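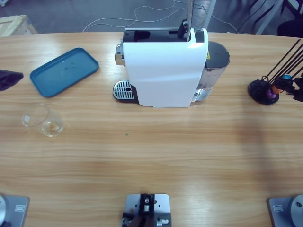

*The coffee table as the fixed camera has it. Capsule stand on the right, blue tray on the left.*

It is October and I have been in Sterkberg for my second year now, so it is time I write down what we learned with the coffee task. Some of you asked me after my last post, and I promised Rebecca that I would write it before I forget the bad parts.

The question we wanted to answer is small. When you teach a two-armed robot by demonstration, you drive it by hand many times and then train a policy on the recordings. Everybody agrees that more demonstrations are better. But which ones? If I have one more afternoon at the machine, should I repeat the task from the usual start, or should I begin from the places where the robot goes wrong?

The task is to take a capsule from the stand, put it in the slot of the machine and bring the lever down. With my own hands I do it before I am properly awake. For the robot there are two difficult moments, and they are difficult in different ways.

The first is the stand. The capsules sit close together at the bottom of thin rods, and if the fingers come in a little too wide they push the neighbour. A policy that sees its capsule move will often stop and wait, as if somebody would come and put it back. In my demonstrations this almost never happened, because I am careful, and there is the whole problem: the policy had never seen a pushed capsule and so it had no idea what one does about it.

The second is the slot. It is black and the fingers are black, and once the gripper is over it the camera does not help very much. The capsule must go in nearly straight. I used to correct by feeling, with small movements that I did not notice I was making. Mirko Bianchini noticed them when he played my recordings slowly, and he called it "stirring the soup". The policy had learned the stirring very well. It stirred also when the capsule was already in.

So we made two sets, both with 101 demonstrations. The first set is the ordinary one, always from the rest position. In the second set, 18 of the ordinary demonstrations were replaced by what we call repairs. A repair begins in a bad state that we prepare on purpose: a capsule leaning on its rod, a capsule tilted over the slot, a hand that has closed on air. Then the driver gets out of it and finishes the task. We kept the training the same in everything else, and Gaetano Messina ran the tests without knowing which policy he had loaded, which he did with much patience.

The result at the stand was clear. The policy with repairs went back for a pushed capsule, opened wider and tried again. It was not elegant, and sometimes it needed more than one try, but it did not freeze any more. The other policy froze just as before.

At the slot I cannot claim the same. The repairs helped when the capsule was tilted a lot, I think because then the camera can see it. With a small tilt the two policies behaved alike and both failed in the same way, pressing down on a capsule that was not seated. I was disappointed for some days. Diarmuid Corrigan said in our group meeting that no number of repairs can teach the policy something that is not in its picture, and I think he is right, although I did not enjoy to hear it. The next thing to try is force at the fingers, or a second view from the side.

A few practical notes, for those who want to do something similar.

Light matters more than I believed. In the test position there is a wide soft shadow on the right half of the table, by the stand, and the white front of the machine reflects the lamp. When we changed the lamp, both policies became worse at the stand, and we had to put the old one back before comparing anything.

Prepare the bad states with your hand out of view, and then wait a moment before you start recording. In our first repairs you could see my sleeve, and I threw those away.

Do not let one person drive all the repairs. Mine are slow and Rebecca's are fast, and mixed together they gave a policy that hesitates less than me.

Label the repairs at the time you make them. I did it at the end of the day and got two of them wrong. It took me a whole morning with the recordings to find them.

We will also try the same thing on the kettle task at Nestmont, where the group has different arms, to see if the effect at the stand was only our luck. Brunello Donati has already asked for our list of bad states. It is written in a mixture of Italian and English and I must first clean it.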